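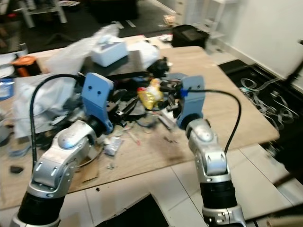 Search this site Enter keywords Go

Robots on the sorting tables: your questions

We get asked the same things on every shift, so the answers are written down. They were put together by people who work the tables. The firm that sells the arms had no hand in them, and you can probably tell.

What are the arms supposed to do?

Pick through mixed returns and separate plastic parts, brackets, wrappers and packaging. Management calls it the Juvix trial. The brochure from Detitz promises 2000 picks a shift. We have yet to see a figure from our own floor, and we have asked for one more than once.

Does it mean fewer jobs?

We've been told no. We were also told no when the baling went over to Nuchit, and the evening team went from 10 people to two. Ask for it in writing. What we have at the moment is a slide that says "redeployment", with no list of posts to be redeployed to.

Who clears up the tables?

We do. Crumbs, scraps, bits of broken plastic and whatever has leaked out of a part still need a person with a cloth and a brush. This work isn't in anyone's job description and it should be.

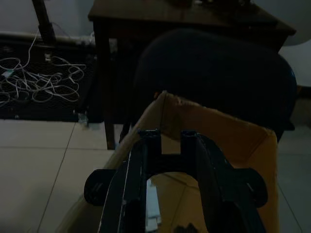 Minska Returns Depot – Sorting and Packing Staff Group

Can it cope with cardboard?

A box has flaps, and flaps move. A person folds one back without thinking about it. Setting up a gripper to reach into an open box takes planning, and the planning time doesn't appear in the savings sums we were shown in February.

Will I be trained?

There is a 41-page manual and a short talk on Thursday. We think that's thin for anyone expected to stand next to moving arms. If you haven't been shown how to stop them, you can say no to working at that table until you have.

Am I being recorded?

The arms work with cameras. We've asked where the pictures go, how long they are kept and whether they can be used in a disciplinary. The first answer was vague and the other two haven't come.

Is there anything good about it?

Possibly. Sharp brackets and broken rods are nasty on the hands, and if a machine takes those off us we'd be glad. Some of us would like to learn to set the things up, provided it comes with the pay grade to match.

Do I have to fill in the feedback form?

It's optional. If you do, keep a copy and put one in the staff group tray by the lockers.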